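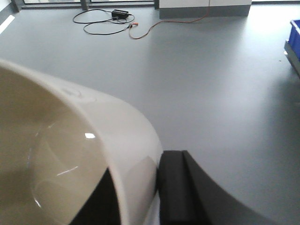

En defensa del cuenco único

En casa tuvimos durante años una vajilla de 40 piezas. Había platos de postre, tazas de consomé y una salsera que salió del armario 2 veces. Cuando nos mudamos al piso de Onden, con una cocina de un solo mueble alto, hubo que elegir. Nos quedamos con 13 piezas, y la que más se usa es el cuenco hondo.

Sirve para la sopa, la ensalada, el arroz y los cereales. También para batir dos huevos, aunque salpica un poco. El plato llano pide mesa y cuchillo. El cuenco se come en el sofá o de pie, y se friega en un momento.

Prefiero los de color crudo o blanco y con el borde grueso. Un borde fino es más elegante, pero se desportilla en el fregadero - a mí me duran menos de un año - y cuesta más agarrarlo con las manos mojadas. Los decorados cansan pronto y casi nunca se pueden reponer sueltos.

Mi madre opina que comer siempre en cuenco es comer como en un hospital. Puede ser. Para las visitas guardo seis platos llanos en la balda de arriba, y la última vez que los bajé tuve que quitarles el polvo antes de poner la mesa.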